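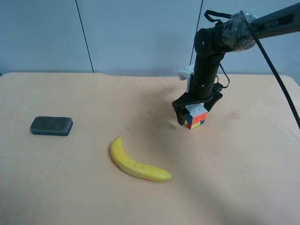 Gostora Kitchen Words

A small dataset of handwritten recipe cards, typed up line by line

Version 2, April 2022

What you get

Gostora holds 410 recipe cards from home kitchens, mostly soups, breads, pickles and church-supper casseroles. Every card has been typed exactly as written, misspellings and all, and then given a second, cleaned-up line next to the original. I love the originals! "Bake till it looks right" is a complete instruction on more cards than you would guess, and it stays that way in the data.

The cards come from two collections. The Olivares box is the older one and leans heavily on lard, cornmeal and canned milk. The Javley binder is tidier, with oven temperatures on nearly every page – a real gift if you want to compare the two.

Files

cards.csv – one row per card, with title, collection and dish type
lines.csv – one row per written line, original and cleaned
units.csv – every measure that turns up, from "teacup" to "butter the size of an egg"
notes.txt – margin notes, kept apart from the recipes they sit beside

Lines join to cards on card_id. Files are UTF-8, and fractions are typed out as 1/2 and 3/4, so old spreadsheet programs should cope fine.

Known problems

Card numbers 7 and 200 share a title (Plain Rolls) but are different recipes. Please don't merge them.
Water stains ate the ends of several lines in the Olivares box. Missing words are marked with [gone].
"T" and "t" are a mess. Some writers used either one for a tablespoon, so the cleaned line says "spoon" wherever I couldn't tell.
Dish type is my own call. Is a sweet noodle bake a dessert? I said yes, and you're welcome to change it.

Using it

It works nicely for spelling studies, for practice with messy text, and for cooking supper. Nothing has been tested for food safety, so look up current advice before you can or pickle anything from it.

The Drokovard script in the tools folder rebuilds cards.csv from lines.csv. Run it after any edit to a title.

Still to do

A third batch, all jams and jellies, is planned for September. Corrections are very welcome – send the card_id and the line number along with your fix.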